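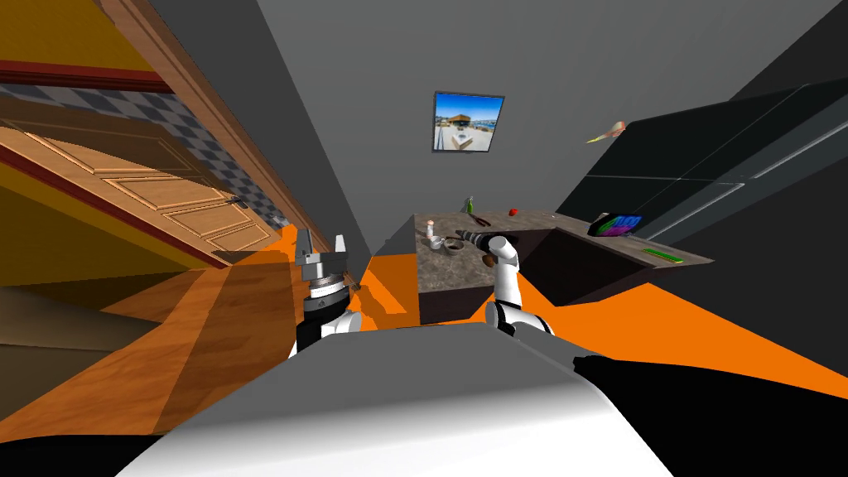
The helpline at Prullholm says two tins with the same name on the label will always match, and I don't believe a word of it.

I bought one tin of their mid grey for the kitchen and ran out before the last wall. The second tin came from the Kamotbridge shop, same name, same finish, but the batch number ends in 513 and the first one doesn't. I've put a test patch on and it looks lighter to me. They told me to wait for it to dry. I waited 3 days. It still looks lighter. Is this a real thing or do I need my eyes tested? And would a coat over everything sort it, or am I just giving them more money?

posted by skirtingbored, 22nd February

magnolia_refusenik

It's real. Tinted paint varies a bit from batch to batch, and the tin often says so in tiny print on the back. The usual advice is to pour all your tins into one big bucket and stir before you start, but you're past that point.

You don't need to redo the room. Change over at a corner and never in the middle of a wall. Two walls of the same paint rarely look the same anyway, as the light falls on them differently, so most people won't spot a small change there. A patch in the middle of a wall is another matter – you'll see that every morning.

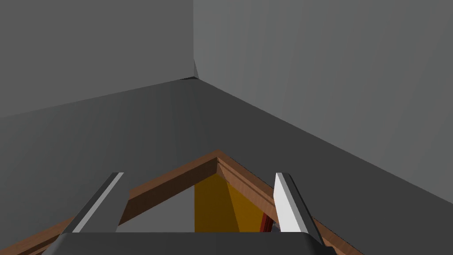 Two grey walls meeting at a corner, the right one slightly lighter.

Before you do anything, paint some of each tin on a piece of card, let both dry and look at them side by side by the window. A fresh patch next to old paint isn't a fair test.

tinlid8

Take it back. I had 7 tins of Garar and no two were alike. They're all the same, these firms.

halfacoat

Not sure I'd go that far. Shops don't usually take back a tinted tin once it's been opened, so ring first. I'd also ask if the first tin was mixed on a different machine. Wibisono swore blind to me that it makes no difference – then offered me a free tester pot. Make of that what you will.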